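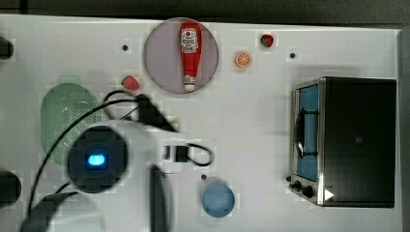
Dradbridge Shared Workshop — Automation Group

Frequently Asked Questions: The Tabletop Arm Build

Last updated August 20, 2019

This page answers the questions most often received by the Automation Group regarding the tabletop robot arm, the kitchen table on which it works, and the terms under which members may take part. Questions concerning general membership, tool inductions or storage lockers should be directed to the front desk.

General

What is the Tabletop Arm Build?

It is a long-term group project in which members assemble, wire and program a robot arm to handle small household objects on a fixed table. The current table is set as a play kitchen and includes a plate, a colander, a bowl, a toaster oven and a number of toy foods.

Where is it located?

The build occupies the Figueroa Room, on the ground floor of the workshop. The entrance is on the yard side. Members arriving by the street door should sign in first and then follow the corridor past the laser cutter.

Who may join?

Any member in good standing aged 16 or over may join the group. Members under 18 must have a signed guardian form on file before attending a powered session. Prior experience with robots is not required. Many of the tasks are ordinary bench work, such as crimping connectors, cutting brackets and labeling cables.

Is there a charge?

There is no separate fee for attending. Members who wish to keep a set of printed parts are asked to pay for the filament by weight at the front desk.

What did the project cost?

The group has spent $435 from the workshop's project fund. This sum covers cable, connectors, fasteners, the emergency stop and its housing, and the material for the tabletop. The arm itself was received as a donation and is not included in the figure.

What is Orkum?

Orkum is the name of the control program written by the group. It runs on the computer in the Figueroa Room and handles motion, the gripper and the logging of each run. Earlier notes on this site refer to it as "the arm script." Those notes apply only to the first version and should not be followed.

The Table

Why does the group use kitchen items?

Kitchen items were chosen for their range of shapes. A bottle laid on a plate presents a different problem from a flat orange slice or a small round piece of toy food, and a colander has a raised rim that the gripper must clear. Members also find a kitchen task easy to discuss: "put the strawberry in the bowl" needs no further definition.

May members bring their own objects?

Yes, with the approval of the session lead. Objects should be light, unbreakable and free of sharp edges. Real food is not permitted on the table. Glass, ceramics and anything containing liquid are likewise excluded. Please mark the underside of personal items with a name or membership number.

Is the toaster oven used for heating?

No. The oven serves only as an object on the table and must not be connected to power. Requests to "test it quickly" will be declined.

What are the holes in the tabletop?

They are fixing points. Several of them are used to hold jigs during calibration, and they should be left clear at all other times. Members are asked not to drill further holes. A drilling request may be submitted on the form kept in the gray binder, stating the position and diameter needed.

Why is the surface white and matte?

The group's first top was varnished and produced reflections that interfered with the detection of pale objects. The present surface was adopted in November and has performed better. Light items, such as the pale plate and the light blue bowl, are still harder for the software to separate from the background than the red ones, and members working on detection should test with both.

How should the table be left after a session?

Objects may remain on the table between consecutive sessions on the same day. At the end of the day they are returned to the bin beneath the bench, and the surface is wiped with a dry cloth. Solvent cleaners mark the finish and are not to be used.

The Arm and Gripper

What does the blue light on the arm mean?

On our unit, a steady blue light indicates that the arm has power and is ready to accept commands. It should be treated as live whenever the light is showing, including when the arm is still. Members must not reach across the table in that state, however briefly.

Why are there cables on the outside of the arm?

The gripper and sensor wiring was added after the arm was received and could not be routed inside it. External cables are also easier to inspect and replace, and the group does not intend to enclose them at present. Clips are used to hold the loops where movement allows.

How much slack should be left in a cable?

Enough for the wrist to reach both ends of its permitted travel without tension on any connector. The accepted method is as follows. Move the arm by hand, with power off, to the farthest pose. Fit the clips loosely. Return the arm to its rest pose and look for loops that could catch on the plate, the colander or the oven. Adjust and repeat, then tighten the clips. A loop that lies across an object on the table is acceptable during setup but should be corrected before a recorded run.

Can the gripper fingers be changed?

Yes. The fingers are attached with 2 screws each and may be changed by any member who has completed the bench induction. Long, narrow fingers are preferred for reaching into the colander. After a change, the open and closed positions must be set again in Orkum. Failure to do so is the most common cause of damaged fingertips.

What is the heaviest object the arm may lift?

The group applies its own limit of 40 grams to toy foods and other loose objects in unattended programs. Heavier objects, including any bottle, may be attempted only with a member at the emergency stop. The limit reflects the condition of our printed parts and should not be taken as a rating for other arms.

May the arm open the oven door?

This work is in progress. The Seltside workshop, with which we exchange notes, has lent the group a force-limiting routine that is being adapted for Orkum. Until it has been accepted, door tasks are restricted to session leads. The speed setting for such tasks is not to be raised above the value posted on the wall.

Safety

What must be done before power is applied?

The member operating the arm shall confirm that the emergency stop is within reach, that all persons are behind the yellow floor line, and that no tools have been left on the table. The operator then says "power on" aloud and waits for a reply from each person present. This applies to every start, including a restart after a fault.

What should be worn?

Closed shoes are required. Long hair must be tied back, and lanyards, scarves and loose sleeves removed or secured. Safety glasses are required for work on springs and for the trimming of cable ties, and are available on the hook by the door.

What should a member do if the arm behaves unexpectedly?

Press the emergency stop. Do not attempt to catch the arm or rescue an object. Once the arm is still, leave everything in position and record the following in the logbook: the program in use, the object being handled, the last command shown on the screen, and the time. A session lead will decide when power may be restored. Pressing the stop is never treated as misconduct, even where the concern proves unfounded.

Has anyone been injured?

No injuries have been recorded on this project. One cable was pulled from its connector during the first set of trials, and the clip procedure described earlier was written in response.

Building at Home

May I build a similar arm at home?

Members are welcome to do so. The bracket drawings and the wiring plan may be copied for personal use. The group cannot inspect home builds or advise on mains wiring, and members should obtain qualified help for any work of that kind.

What should a home builder start with?

A stable table. Most of the faults reported to us by home builders are due to a surface that shifts when the arm accelerates. The base should be bolted through the top, with a load-spreading plate beneath. Clamps are suitable for slow tests only — they loosen with repeated motion.

How much space is needed?

The full reach of the arm plus a clear margin on every side that a person can approach. Check overhead clearance as well, particularly below shelves and light fittings. If the room is shared with children or animals, a physical barrier is necessary.

Can I use Orkum on my own computer?

Yes. A copy may be requested at the front desk and will be supplied with the current installation sheet. Support is given in person during group sessions. Motion limits in the supplied copy are set for the workshop's arm and must be replaced with your own before the first powered test.

Contact and Bookings

How do I book time with the arm?

Bookings are made on the sheet outside the Figueroa Room. Each member may hold one future booking at a time. Slots not claimed within the first quarter hour are released to whoever is present.

How do I report an error on this page?

Leave a written note in the Automation Group tray at the front desk, giving the question concerned and the correction proposed.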